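Carrelage beige dans la petite pièce : on garde ou on recouvre ?
Forum Sols et revêtements > Carrelage

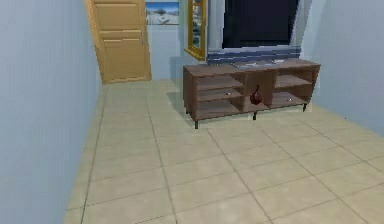
Message de pisley_56, 30 May 2021

Bonjour à tous ! On vient d'acheter une maison des années 90 et je me prends la tête avec le sol de la petite pièce du bas (futur bureau, normalement). C'est du grand carreau beige, murs bleu clair, porte en bois couleur miel. Mon mari veut tout recouvrir en parquet flottant, moi je me dis qu'un bon nettoyage des joints et une autre peinture suffiraient. J'ai un devis de 2696 euros pour la dépose complète plus la pose d'un sol neuf, ça m'a un peu calmée... Vous feriez quoi ?

Réponse de Macapagal

Garde ! Le beige, ça revient, et de toute façon avec un grand tapis et un bureau dessus on n'en verra plus la moitié. Chez moi j'ai repeint en blanc cassé et le même genre de carrelage passe très bien. Par contre le bleu avec la porte miel, je ne suis pas fan, désolée.

Réponse de lorraine.ngata

Pas d'accord avec Macapagal. Un bureau sur du carrelage en novembre, tu m'en diras des nouvelles, j'ai travaillé deux hivers avec des chaussons fourrés. Un flottant sur sous-couche, et on n'en parle plus. Vérifie juste la planéité à la règle avant, et la hauteur sous la porte : chez nous il a fallu la raboter.

Réponse de Rhys Harawira

2696 euros, c'est la dépose qui coûte. En pose directe sur le carrelage, j'ai payé 300 euros de fournitures pour une chambre, posé moi-même en un week-end. Bon, j'ai raté deux coupes autour du radiateur, mais c'est derrière, ça ne se voit pas (enfin si, ma belle-mère l'a vu).

Réponse de Matano

Et les joints, tu as essayé quoi ? Avant de sortir la carte bleue, fais un coin au bicarbonate et à la brosse. Surtout pas d'acide pur comme on lit partout !

Réponse de pisley_56

Merci pour vos réponses ! @Matano rien essayé encore, je fais un test derrière la porte demain. @lorraine.ngata l'argument des pieds gelés, mon mari l'a lu par-dessus mon épaule et il jubile. Je vais déjà mesurer le jeu sous la porte.

Réponse de Macapagal

Un tapis épais, je maintiens !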